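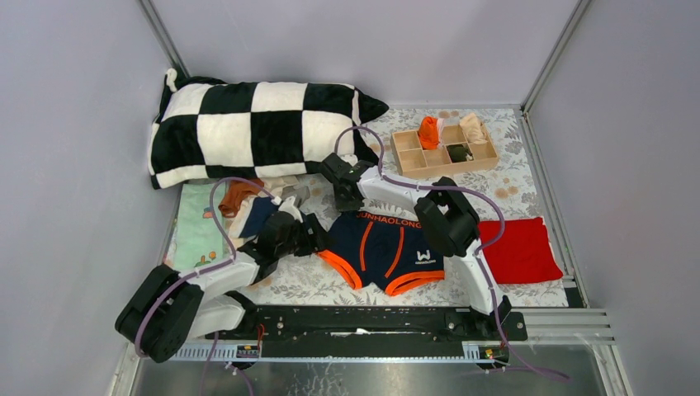 *underwear into the divided tray, two arms, boxer briefs laid out flat*

**grulport_ben** - 9:40 pm

Ok so folding task, week three. Demos at 763 as of tonight. Teleop, both arms, one garment per episode, fold and drop in a compartment of the tray. Cloth surface is the one with the leaves and little orange flowers.

Question is about the clutter. I've been leaving the other clothes and the checkered pillow on the table on purpose. My labmate wants it all cleared off for the first 2000 or so and then clutter added later. I say collect it messy from the start. Who's right? Training run is booked for January and I don't want to redo this.

**stosta** - 9:58 pm

Messy. Always messy. We did clean table first on the towel set, 2241 episodes, then put one sock in the corner and the left arm went for the sock every time.

Only thing - that pillow is big. Are you moving it between episodes? If it's always back left the policy is going to use it as a landmark.

**grulport_ben** - 10:04 pm

moved every 40 episodes. Tray too, I turn it a bit each time. Clothes get reshuffled whenever I remember, so not often enough probaly

**Rawiri Bright** - 10:21 pm

Going to disagree with stosta. Fold is a hard skill, pick-the-right-thing is a different skill. Mix them from episode one and you can't tell which one is failing. With 763 demos you don't have the data for both. Clear table, get the fold working, then clutter. Your labmate is right imo.

Also do you vary what's already in the tray? I see an orange one, a beige one and a green one in there and the rest empty. If you always start with the same three filled it'll learn "drop in the front left" and nothing else.

**grulport_ben** - 10:30 pm

Tray start state is random, I roll a die for how many are filled. Which ones get filled I just pick by hand, so yeah, there's a bias. Will fix.

**stosta** - 10:33 pm

@Rawiri you can tell which one is failing, you just tag the episodes. Wrong garment = tag. Bad fold = tag. Takes two seconds at the end of each one.

And he's collecting by hand. Operator gets better over time. If all the clean demos come first they're the slow ugly ones and all the clutter ones are smooth, and now clutter is correlated with skill. Had exactly this.

**Rawiri Bright** - 10:41 pm

Ok the operator drift point is fair. Hadn't thought about that. Still wouldn't go to 100% clutter though. Half and half, interleaved, coin flip before each episode.

**mota_k** - 10:55 pm

different issue. The briefs. Big orange letters on the waistband, orange stripes down the front, orange hems. That is a REALLY easy garment to see. You get waistband direction for free from the lettering. Try the same thing with plain black ones and I bet the grasp point goes all over.

We split ours by contrast, easy / medium / hard, and capped easy at a third of the set. Helped more than anything we did with clutter.

**grulport_ben** - 11:02 pm

hm. Have maybe one plain pair in the whole bin. The rest all have some kind of logo or stripe

**mota_k** - 11:05 pm

buy a pack of plain ones. Cheapest fix in this thread. And do some face down, not just front up

**zostusach** - 11:17 pm

Cable q. The purple-gray one arching up over the right gripper, does it ever drop into a wrist view? We had a loop about like that and lost 266 episodes to it hanging in front of the lens. Didn't notice till review. Velcro it to the forearm further down and check your slack at full reach.

**grulport_ben** - 11:24 pm

havent gone through the right wrist video since the first batch... going to check now

**stosta** - 11:26 pm

oh no

**grulport_ben** - 11:52 pm

Went through every tenth one. Cable shows in the top corner on long reaches to the back of the tray, never over the fingers. Keeping them. Strapping it down tomorrow before I start.

Plan for now: coin flip for clutter, die for which compartments too, plain pairs on order, tag failures at the end of each episode. Pillow moves every 10 now.

**Rawiri Bright** - 11:58 pm

Drop the pillow completely on the clear ones, don't just push it to the side. And hold out one garment you never train on. The red one on the right would do.

**stosta** - 12:06 am

hold out two, one is noise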